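Corners First: Getting Dust Off a Wood Floor for Good

I love a clean floor, and I used to start in the middle of the room like everyone else. Then my neighbor Geeta Maurya talked me into doing the corners first, and wow, what a difference! The dust collects along the baseboards anyway, so you may as well go after it while you still have some energy.

Start high. Run a dry microfiber cloth along the top edge of the baseboard, working toward the corner, and then use an old soft toothbrush right where the two pieces meet. Dark baseboards are great for this – pale lint shows up right away, so you know where you've been and where you haven't. 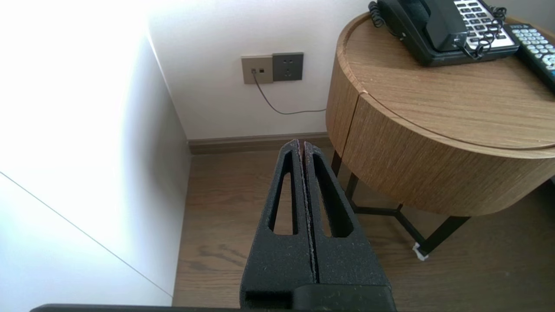

Dark brown baseboard, wood floor and the wall plates above: one corner, three kinds of dusting.

Wall plates get a dry cloth only. Never spray anything at an outlet or a data jack, and don't poke around in the slots. If there's a cable plugged in, hold it lightly near the plug and wipe away from the wall so you aren't tugging on the connection.

Now the floor! Vacuum with the brush attachment, going with the grain, and reach in behind table legs and beside the wardrobe (the narrow tool is wonderful there). Follow with a well-wrung mop. I mix 6 drops of mild soap into a bucket of warm water and change it as soon as it looks gray.

My corners take 12 minutes a room, and I do them once a month. In June, with the windows open, I go around twice.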